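Stundlow Break Room Supplies: Frequently Asked Questions
Updated Sat 12 September

Do I really need a divided tray for sugar packets?
Probably not. If two people drink coffee in your office, a mug full of packets does the same job. Trays start to make sense when you stock several kinds and people keep digging through one heap to find theirs.

Four compartments or more?
Four. We used to sell the Athumani with more, and the extra sections ended up full of rubber bands and dead pens. We dropped it in July.

Your listing says the tray holds 116 packets. Does it?
Only if someone stacks them with great patience. That number came from the maker. Tossed in by the handful, expect nearly 100, and fewer if you buy the long stick kind.

Will a lid keep the packets fresh?
Sealed packets don't need help staying fresh. A lid keeps off dust and crumbs. It also gets taken off on Monday and left beside the tray all week, so think about whether you have counter space for it.

Should I sort by brand or by what's inside?
By what's inside. Nobody reaches for sugar by brand. Keep sticks together too, as they slide over flat packets and bury them.

Is it worth buying the "organizer labels"?
We sell them for $5 and we'd still say no. The packets are already printed. Masking tape works if you have two that look alike.

How often should I refill?
When one section gets low, top up that section only. Filling everything to the brim every time is how packets wander into the wrong spot.

What does a filled tray look like on a table?

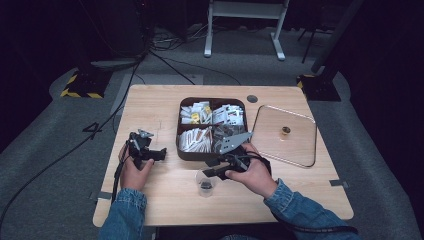

Brown four-section tray with packets, clear lid set down to the right.

Can it go in the dishwasher?
The Enby tray, top rack. The Staltance tray says it can, but we've had enough warped ones sent back that we tell people to wash it by hand.

Do you take returns?
Yes, if the tray is clean. Please take the sugar out first. Opened boxes of packets can't come back, whatever the reason.

Do you offer a starter set?
We do, and it costs the same as buying the pieces separately. Buy the tray, use the packets you already have, and see if anyone keeps it tidy.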